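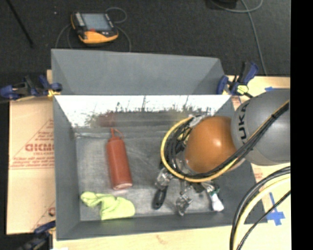 Chapter 4
Picking Things Up Is Hard

I want to start this chapter with a day out, mostly because that day out is the reason the chapter exists. In an earlier draft of this book, grasping got two pages near the back, tucked behind a long section on motor control (which I still love, and which is now Chapter 6). Then Florence Fortin invited me to the open day at Prilden, and I came home and tore up my outline. The thing that did it was a bin. A plain gray bin clamped down on a wooden work surface, with a red squeeze bottle lying in it, a crumpled lime-green cloth next to the bottle, and a KUKA arm reaching in over the side. I had walked past far fancier equipment to get there, and I stayed at that bin until my feet hurt!

Let me back up a little. Prilden is in Irkwood, up a hill my car did not enjoy, and the open day was on May 27, 2019. You signed in, you got a sticker, and you were let loose. I had brought my evening class along, the same people who had been politely suffering through my lectures on joint angles, and I'd told them to pick one machine each and come back with a question about it. Harvey Lemieux, who was in that class and later read this chapter in draft, picked the bin before I did. His question was "Why does it look so worried about the cloth?"

I love that question. It's the wrong word, of course (arms don't worry), but it points at the right thing. Think about a bottle for a moment. It has a shape, and the shape mostly stays put. If you know where the nozzle is, you can make a pretty good guess at where the base is, and once you know that, you can plan where your fingers should go. Now think about a cloth. Grab one corner, and everything else goes wherever it likes. Drop it and pick it up again, and you're dealing with a different shape, even though it's the very same cloth. You could write down the position of a bottle with a handful of numbers. Try writing down the position of a cloth! I've tried it on a whiteboard in front of people, and I don't recommend it.

Hélène Lachance was running the demonstration, and she was wonderfully patient with us. She let my class call out what they wanted picked up next, and she kept a tally on a sheet of paper taped to a stool: every attempt, with a tick or a cross. By the time we left, the sheet stood at 124 attempts. I asked if I could have a copy for this book and she said sure, but that I should look at the crosses first. It was good advice, and I'm passing it on to you. A tick tells you the pick worked. A cross, with a short note beside it, can tell you what the system believed about the world a second before it was proved wrong. "Went for shadow" was one of her notes. "Too near wall" was another, and it came up a lot.

The walls, by the way, deserve more respect than I'd ever given them. I had always thought of a bin as a kind of frame around the real problem. But an arm that reaches into a bin has to get its whole hand down in there, fingers, cables and all, and get back out again. A shiny wall throws reflections, too. There was a blurry reddish one on the far side, right behind the bottle, and Jong-dae Maeng, another of my students, asked Hélène whether a camera might take that for a second bottle. She told him to write that one down. He did, and you'll meet it again as Exercise 2, where I'm afraid it is your problem now.

So, what are we going to do in this chapter? We'll begin with rigid things and a gripper that opens and closes, and we'll work out what makes one grip hold and another slip. Then we'll put walls around the object and see how many of our nice grips survive. Only after that will we get to the cloth. If you're itching to skip ahead to it, go on, have a look, but please come back for the section on friction.

Before you read any further, put a bottle and a dishcloth in a deep box. Pick each one up using just your thumb and one finger, with your eyes open, and then do it again with your eyes shut. Write down every miss, and what you thought you were reaching for when it happened. Keep the page handy, as we'll use it in Section 4.1.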